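Piten Kitchen Energy Study
Progress report to the Oneck Fund, second reporting period
Prepared by Ermelinda Loureiro, study lead

1. Status

Metering is in place in all 18 enrolled households in the Piten district. The first set of plug-in meters was installed before the heating season and the last three in February, after the replacement units cleared calibration. Data collection is on schedule. Coding of the cooking diaries is behind schedule by two weeks.

2. Work completed

Each household has one meter on the main kitchen circuit and up to four on individual appliances. Readings are logged at one-minute intervals and uploaded overnight. Bianca Ursu wrote the import script and checks the uploads each morning before 9:00. Gaps shorter than five minutes are filled by linear interpolation. Longer gaps are left blank and excluded from the daily totals.

Residents record the start and end of each cooking session in a paper diary. We have received 207 completed diary pages. Where the diary and the meter disagree on a start time by more than 15 minutes, the meter value is used and the page is flagged.

Preben Toft carried out the bench tests for standby load. Two meter models were compared against the reference unit. The older model reads low under 2 watts, so standby figures from homes using it are reported separately. Above that level both models agree within their stated tolerance.

3. Preliminary observations

Evening demand peaks earlier than the tariff model assumes. In most homes the main cooking load falls before 6:30 p.m., ahead of the utility's peak band. Electric ovens account for the largest single draw, but their use is concentrated on a few days per month. Small countertop appliances draw less per session and are used far more often. These results cover winter only and should not be applied to the full year.

4. Problems and changes

Two households in the Olteanu building share a kitchen circuit. Octavian Sandu has asked the building manager for the wiring plan. Until it arrives, their circuit data are held out of the analysis. Appliance-level data for both homes are unaffected.

The wireless gateway on the top floor dropped out repeatedly and was moved to the stairwell. No further losses have been logged there.

5. Budget

Spending is within the approved lines. We request approval to move 3000 from travel to equipment to cover spare meters and a second gateway. The total award does not change.

6. Next period

Emilian Enache will finish the diary coding and prepare the appliance categories for review. The categories follow the Havidness classification, with a separate class for appliances that hold food warm after the cooking cycle ends. Summer metering will use the same households and the same logging interval. A draft of the winter dataset will be sent to the Fund with the next report.
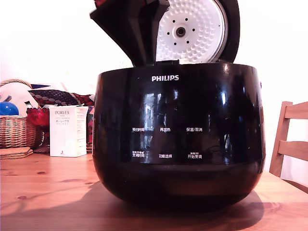
Comments on the proposed categories should reach the study office before the draft dataset is prepared, as later changes would require recoding the winter diaries.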